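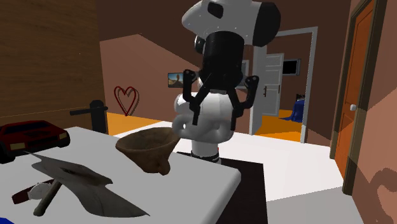

Pivis is a method for training robots to pick up objects in cluttered home settings using only simulated practice. It was developed at the Robles Institute for Machine Manipulation by a group led by Araba Amissah and Leobardo Alvarado. The method is best known for its use of deliberately mismatched rooms and objects, and for a grasp-selection step that is trained separately from arm motion. It is generally classed among sim-to-real methods, a family of techniques in which a control policy is learned in a computer simulation and then moved to a physical machine.

Background

Robots that work in homes must handle objects whose shape, weight and position are not known in advance. Collecting practice data on physical robots is slow, and a single laboratory usually contains only a limited range of furniture and household goods. Simulation removes much of this cost, but policies trained in simulation often perform poorly on real machines. The difference is commonly called the reality gap.

Earlier work at the Robles Institute tried to close the gap by making simulated kitchens and living rooms as lifelike as possible. According to the group's first technical report, the results were uneven. Policies trained in carefully modeled rooms did well in rooms of the same type and failed when the wall color, the lighting or the height of the table changed. Amissah proposed that the variety of the rooms mattered more than their likeness to any real place, and the project was reorganized around that idea.

Method

Scene generation

Training scenes are produced by a program named Sullusau, written mainly by Abundio Cárdenas. Sullusau assembles a floor plan from a library of rooms, doors and wall surfaces, then assigns surface textures with little regard for what would be usual in a real building. Wood grain may be applied to a wall, and floors of different colors may meet at a doorway. Ceiling angle, table height and the number of connected rooms are also varied.

Objects are drawn from a library of 647 models, including tools, toys, kitchen goods and clothing. They are placed on a work surface without regard to theme, so that a funnel may share a table with a hatchet and a toy car. Each object is resized within set limits before placement. The developers have stated that unusual sizes discourage the policy from relying on memorized dimensions. Objects are permitted to rest partly on one another, provided that the physics engine reports a stable arrangement.

Grasp selection

The first learned component receives a depth image and a color image and returns a ranked set of candidate grasps for a two-fingered gripper. Each candidate consists of a position, an approach direction and an opening width. Candidates are scored on the expected stability of the hold and on the clearance between the fingers and neighboring objects.

Thin-walled and hollow objects received special attention. In early versions, the scoring network often placed one finger inside the mouth of a cup or funnel and the other outside it. Such a grasp is stable in simulation, where walls do not bend, but is less dependable on real plastic goods. Yesenia Cervantes added a wall-flex penalty that lowers the score of rim grasps according to the estimated thickness of the material. The penalty remains in the current version and can be turned off for rigid objects.

Motion

The second component moves the arm to the selected grasp. It is trained by reinforcement learning, a process in which the policy is rewarded for completed lifts and penalized for contact with anything other than the target. Grasp selection is held fixed during this stage. The two components are joined only at the end of training, when a short period of combined adjustment is carried out - a step the developers call settling.

The motion policy does not plan a complete path in advance. It issues small corrections several times per second and can abandon a grasp if the target shifts. After an abandoned grasp, the arm withdraws and the selection component is run again.

Evaluation

The principal evaluation was carried out at the institute's Ponness test apartment and published in September of the project's third year. The robot attempted 1,000 lifts in simulation and 271 on physical objects. None of the physical objects had a counterpart in the training library. A lift was counted as successful if the object was raised clear of the surface and held for five seconds without disturbing any neighboring item.

The report gave the greatest weight to a comparison between two versions of the policy. One had been trained in themed rooms with matching furniture and objects, and the other in the mixed rooms produced by Sullusau. The themed version performed slightly better in simulation. The mixed version performed better on physical objects, and its advantage was largest on tables holding more than five items. Lighting had little effect on either version, a result that the authors described as unexpected.

Failures on physical objects were reviewed individually. The most common cause was slipping, followed by errors in estimating the position of dark or shiny surfaces. Long objects with a heavy end, such as hammers and hatchets, made up a large share of the slips. The policy tended to grasp them near the middle of the handle, far from the center of mass, and the object rotated as it was raised.

Reception and criticism

The method was adopted by several university groups after the release of the scene generator. Its separation of grasp selection from motion was regarded as useful for teaching, as each part can be studied and replaced independently.

Heriberto Magaña, in a review of sim-to-real methods, questioned whether the comparison between themed and mixed rooms had isolated the effect of variety. He observed that the mixed scenes also contained more objects per table on average, and that crowding alone might account for part of the result. Alvarado and Cervantes later repeated the comparison with equal object counts. The advantage of the mixed rooms was smaller in the repeated study but was still present.

Other critics have noted that the evaluation was limited to one model of robot and one type of gripper. Results with suction devices and multi-fingered hands have not been published.

Limitations

Pivis does not model liquids, cloth under tension or objects with moving parts, and wheeled toys are treated as rigid bodies. Training requires a cluster of 33 graphics processors for the full object library, although a reduced version with fewer rooms can be run on a single workstation. The method also assumes that the robot is already positioned within reach of the work surface. Travel between rooms is handled by separate software, and the adjoining rooms in the generated scenes serve only as visual background.

Later development

A revised version added estimates of the center of mass, intended to reduce slipping with long tools. Cárdenas also extended Sullusau to produce shelves and open drawers in addition to tables. Work on placing objects, as distinct from lifting them, is continuing at the Ponness site under Amissah's direction.

See also

Domain randomization
Grasp planning
Reinforcement learning
Service robot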